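Foltedden picnic tumblers, tested over a season

2 May 2021

The Foltedden tumbler is a matte plastic cup with a tapered body and a rolled rim. I bought mine from Godinho in February and have used them daily, for water, squash and the odd boiled egg. The review covers stability, the rim, staining and washing.

Stability first. The base is narrower than the mouth, as on most cups of this shape, so a full one tips sooner than a straight-sided glass would. On a level table I had no spills. On a tray carried one-handed I had two, both with the cup filled to the top. Leave a finger's width and the problem goes away.

The rim is the best part. It is rounded and turned outwards, with no mould line that I can feel with a lip or a fingernail. Cheaper cups tend to have a ridge here.

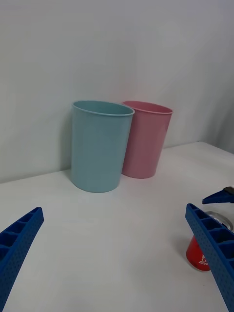
Colour is a matter of taste, but it does affect staining. Tomato juice left overnight marked the inside of the pink one slightly less than the blue, or at least it shows less. Bicarbonate of soda and a soft cloth removed most of it from both. The matte outside picks up pencil and biro, and biro stays.

Washing: 76 cycles on the top rack at the normal setting. No warping, no cloudiness. They do hold water in the underside of the base, so tilt them before unloading. Stacked while damp they stick, and need a twist to part.

Against the Trumosden cup, which I reviewed last year, the Foltedden is lighter in the hand and the wall flexes more when squeezed. The Trumosden is the better choice for hot drinks - I would not put tea in the Foltedden.

Recommended for cold drinks and for children. Four out of five.

Margit Sjöberg

Related reviews
Trumosden stacking cup: second look
Trustunley dish rack, large
Godinho own-label water jug
Three lunch boxes compared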